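Tukell room notebook, Tue 20 October

Spent most of the day on the room instead of on work, and I'm not even sorry. The bench by the sink has been bugging me since May and this morning I couldn't find a single 5 mm hex key in a place that owns a whole drawer of them (labeled HEX, full of zip ties). So, coffee, radio on, everything out onto the floor.

What moved, for anybody who goes looking tomorrow:

Tape is now all in the shallow drawer, top left. Kapton in the front, masking behind it, and the gaffer on a peg because it won't fit. The Fladus spring clips went in the coffee can. I threw out the dried-up glue, all of it, including the tube somebody wrote "still good??" on. It was not still good.

Calipers: the pair with the sticky thumbwheel is in the repair box. Please don't put it back on the bench, I've been fooled by it twice. The other pair reads fine.

The marker cubes got their own shelf. Corrigan wanted them in the foam case, but then the case ends up under something and we all print new ones. Open shelf, pattern side out, done. If a face is peeling, don't press it down with your thumb and hope, reprint it. The paper stock is on the shelf underneath, 97 sheets left by the pack count I did at lunch, so no need to order yet.

Broloreo order came: 535 on the invoice, paid, receipt is in the folder. I'd forgotten we asked for the long straps, so we've got those too now (yay?).

Lights: I still want one evening with the tubes off at the far end, to see how the window behaves once it's dark out. It acts like a mirror with everything on, and I keep catching reflections in it where I expect a wall.
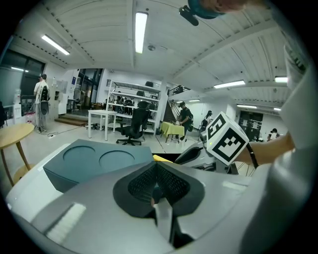

Jaxon Doucette | Workshop notes | Tukell

White cube with the black square markers, held up by hand, ceiling tubes on. Two faces showing. I like having the notched pattern in there, it's the one I can tell from the others without squinting at the sheet. White sleeves do get big and blurry up close though, so maybe roll them up next time, me included.

Left for tomorrow: sweep under the bench, find the lid for the coffee can, and ask Corrigan where the other 3 hooks went.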